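Teleoperative Demonstration (Robotik)

Als teleoperative Demonstration bezeichnet man in der Robotik ein Verfahren, bei dem ein Mensch einen Roboterarm aus der Ferne steuert, um ihm eine Aufgabe vorzuführen.
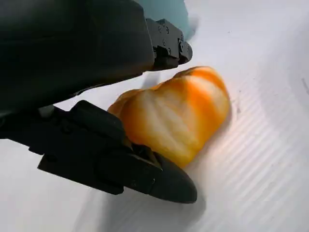

Das Verfahren gehört zum Programmieren durch Vormachen (englisch programming by demonstration) und wird vom kinästhetischen Anlernen unterschieden, bei dem die bedienende Person den Arm unmittelbar mit der Hand führt. In beiden Fällen werden Gelenkstellungen, Greiferöffnung und Kamerabilder fortlaufend aufgezeichnet. Verbreitete Übungsaufgaben sind das Aufnehmen, Umsetzen und Ablegen einzelner Gegenstände. Obst und Gemüse stellen dabei besondere Anforderungen an die Führung des Greifers: Eine orange-gelbe Paprika zwischen zwei dunklen Greiffingern bietet mit ihrer gewölbten, gelappten Form keine parallelen Griffflächen, und auf der glänzenden Haut entstehen helle Reflexe, die die Auswertung der Kamerabilder erschweren können.

Aufbau

Ein üblicher Arbeitsplatz besteht aus einem Führungsgerät und einem ausführenden Arm. Als Führungsgerät dienen baugleiche oder verkleinerte Arme, Handgriffe mit Lageerfassung oder Eingabegeräte mit sechs Freiheitsgraden. Kameras werden sowohl ortsfest als auch am Handgelenk des Roboters angebracht. Die Handgelenkkamera erfasst den Bereich zwischen den Fingern aus kurzer Entfernung, verliert jedoch die weitere Umgebung aus dem Blick. Das System Jondeck verwendet einen verkleinerten Führungsarm ohne Kraftrückmeldung; die Bauart Cantero überträgt Kontaktkräfte auf den Handgriff.

Aufzeichnung

Eine einzelne Vorführung wird als Episode bezeichnet. Sie beginnt in einer festgelegten Ausgangsstellung und endet mit dem Ablegen des Gegenstands oder mit dem Abbruch. Der Datensatz Uvia (Stand: Januar 2020) umfasst 2.771 Episoden zu 11 Aufgaben. Abgebrochene Versuche sind darin gesondert gekennzeichnet und werden je nach Lernverfahren ausgeschlossen oder als Negativbeispiele herangezogen. Zwischen den Episoden werden Lage und Ausrichtung der Gegenstände verändert, damit das gelernte Verhalten nicht an eine bestimmte Anordnung gebunden bleibt.

Grenzen

Bei Systemen ohne Kraftrückmeldung muss die bedienende Person den Anpressdruck allein nach dem Bild beurteilen. Druckempfindliche Gegenstände können dadurch beschädigt werden. Verzögerungen in der Übertragung führen zu ruckartigen Korrekturbewegungen, die in die Aufzeichnung eingehen und vom gelernten Modell übernommen werden können. Die Arbeitsanweisung der Versuchsanlage Usoretti sieht deshalb vor, dass neue Bedienkräfte vor der ersten gewerteten Aufnahme 10 Probeepisoden durchführen.

Siehe auch

Imitationslernen
Kinästhetisches Anlernen
Telemanipulator
Parallelgreifer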